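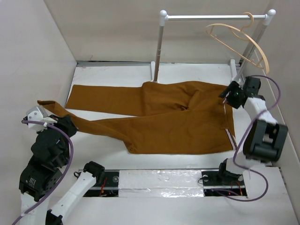
Fig. 4-1. Two-arm cell, trousers on the surface, left gripper holding a hem.

Section 4. Cell rules for garment work

Read before you power the arms. Applies to every two-arm cell on the Tendier bench, both shifts. Replaces the December sheet – throw that one out.

4.1 Before power

1. Look at the surface. Loose threads, flecks, bits of film – clear them now with the arms off. Not with a sleeve. Use the lint roller.
2. Run a finger along any panel seam within reach of the grippers. If a fingertip catches, so will a hem. Report it, don't tape it yourself.
3. Check the cable loops on both arms. Slack enough for full wrist travel, not so slack that the loop can drop under cloth. Tug lightly at the gripper end.
4. Rack upright, hangers on the bar. A hanger that swings into the arm's path comes off before you start.
5. E-stop within reach of whoever is driving. Press it, confirm the lamp, reset.

CAUTION: Hands out of the cell before the servos go live. Holding a garment "just to help it along" counts as hands in the cell.

4.2 Power up and home

1. Main switch on. Wait for the Plikix controller to go green. 10 seconds, no less.
2. Home the left arm first, then the right. Never both at once.
3. Open and close each gripper 3 times with nothing in it. Listen. Grinding or a late close = stop, fill out a fault slip.
4. Set speed to Slow. Leave it there until the first garment is finished.

NOTE: If homing stops partway, do not push the arm by hand. Power down, wait, start over from step 1. The joints hold position untill they don't.

4.3 Laying out the garment

1. Drop it inside the reach of both arms. Flat or rumpled, whichever the task card says. Don't tidy a rumpled start.
2. Pockets empty. Coins and pins wreck the finger pads.
3. No part of the garment over the rail. Cloth in the rail is the most common fault we log and the slowest to clear.
4. Step back. Call "clear" out loud, even when you're alone in the bay.

4.4 Gripping cloth

1. Come in from above, fingers open, tips just short of the surface. Pressing down hard scuffs the panel and bends the tips.
2. Take an edge, a hem or a single fold. Avoid a thick knot of cloth – the grip reads as closed when it isn't, and the piece slips on the lift.
3. Close, pause, lift a little. Check it holds. Then go on.
4. One arm moves, the other holds or waits. Both moving only if the card says "paired".
5. Stay off stitched seams if there's plain cloth to take. Seams are OK for a pull along their length, not across.

CAUTION: Never pull a garment tight between two grippers. If it goes tight, open one. Which one doesn't matter, just open it. 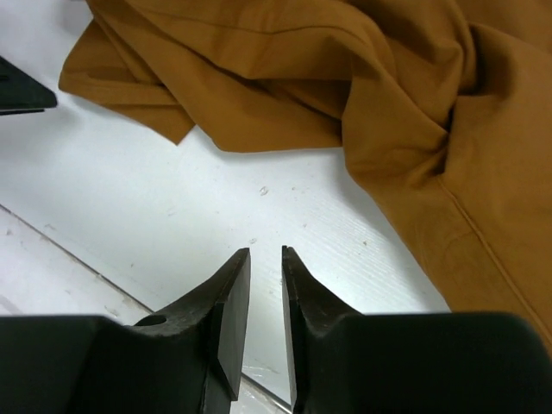 Shewit Weldu would add that the pause in step 3 is the part people drop first once they get quick, and that she'd sooner see a slow run than one more torn pocket, so drivers on her shift say "hold" aloud before every lift.

Saying it aloud is now allowed on all shifts, not required.

4.5 Wrist view

1. Wrist view is for the last bit of the approach. Use the overhead view to travel.
2. Both fingertips must show in the wrist view. One missing means the mount has turned – stop and re-seat it.
3. White surface looks washed out? Lower the exposure one notch. Don't dim the room lights, the other cells share them.

4.6 Stop rules

Stop the run, at once, if:

– cloth gets into a joint or the rail
– a cable goes tight or gets under the garment
– the arms touch each other, however lightly
– anyone reaches in

After a stop, 2 people look at the cell before restart. The driver can be one of them. Both initial the slip.

4.7 Shutdown

1. Grippers open, garment out, arms to park.
2. Servos off, then controller, then main switch. In that order.
3. Wipe finger pads with a dry cloth. No solvent, it swells them.
4. Log the run number and any slips in Pesmont. Blank entries get sent back to you.

Spare pads: bin 297, signed out by Dzifa Ackah. Questions on this section to Saeed Mahmoudi. In force from Wed 1 July.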